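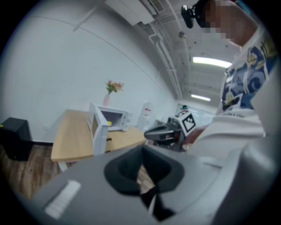
*Fig. 1. The snack corner, microwave door open, flowers on top.*

**Break Room Makeover: Project Report**
Maya Sleiman, 26 September 2018

So my project was the snack corner, and I have to say I had way more fun with it than I expected! The question was simple enough: can you make a shared room nicer to eat in without buying big new stuff? My budget was tiny, so the microwave and the wooden table had to stay (I like that table anyway, it's a nice light color).

I started by asking people in the Orow building what bugged them. I got 7 long answers and a whole pile of short ones, and the microwave came up again and again. People wanted it on a table with elbow room, so you can swing the door all the way open and get a bowl out without spilling soup on your sleeve. It has plain round knobs, and everybody was happy with those.

The pink vase with the fake flowers was my idea. My adviser, Escobedo, thought real ones would look better, but who's going to water them over break? I put them on top of the microwave, and I love the pink and peach against all that white.

The water dispenser stayed back by the wall. I tried two other layouts on paper and both of them had people lining up right where somebody else was waiting for lunch. In March I'd like to try a small shelf for mugs, if I can find one that fits!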